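The arm in unit nine

By the time I'd got the kettle on, the arm had already put itself into a sulk. It does this. You nudge it a shade too far on one joint, it decides it's had enough, and then you're back on the handset, tapping through menus that seem to have been written for someone with much smaller fingers than mine.

I've been coming to the Funley workshop since March, first to build a bookcase (finished, wonky, much loved) and then, somehow, to help with a robot. We call it Mensah. It came out of a closing-down sale with a dented base and no paperwork, and the members who clubbed together for it paid £700, which I'm told is a bargain and which my other half tells me is a holiday.

The plan was simple enough to fit on a beer mat. Put a load of odds and ends in a big bin, get the arm to reach in, grab one and lift it out. That's all! A toddler can do it. I went into the whole business thinking we'd be done in a weekend, and I'd like that weekend back, please.

The bin was the easy bit, and even that took two goes. The first time we just plonked it on the bench, and the arm caught the rim and shoved the lot sideways with the most awful scraping noise. So now it's clamped down the left side, good and tight, and I check the handles every time I walk past, like someone who's convinced they left the oven on.
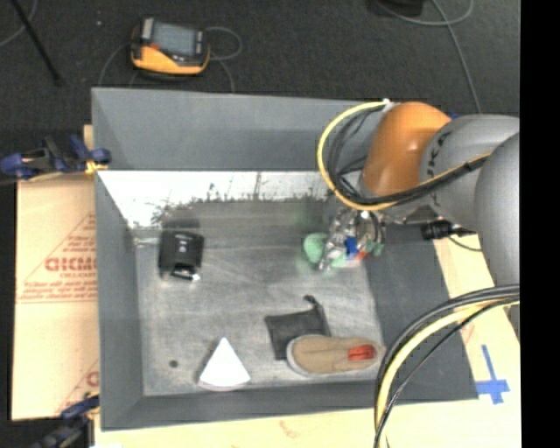 Reaching in: the arm at work over the bin, with its handset on the carpet behind.

Cables were my job, and I have opinions about cables. Leave them too short and the arm yanks at them when it stretches. Leave them too long and they flop about over the bin and get into everything. I've gone for long, in big lazy loops, and I'm still not happy with it. A fellow from the Ullwood group came over to look at our wiring and was very polite, which hurt more than if he'd laughed.

Then there's what goes in the bin. Shoes are lovely, I've decided, because there's always some edge to get hold of. Soft pouches are a pain. Anything see-through or crinkly is worse, and shiny things throw the light about so much that I can't always tell what's what myself, never mind the software.

We keep a tally on a whiteboard by the sink. It stood at 774 tries when I last looked, and I won't tell you how many were any good. What I will say is that the first clean lift of the day still gets a cheer from whoever's in, including the man who only comes to use the lathe.

Next on the list is the Flavmont open day, where we've promised to show it off for 4 hours straight. I've asked for a table near the tea urn. Before then I want to redo the lower cable loop, and I've still got a shelf to straighten at home.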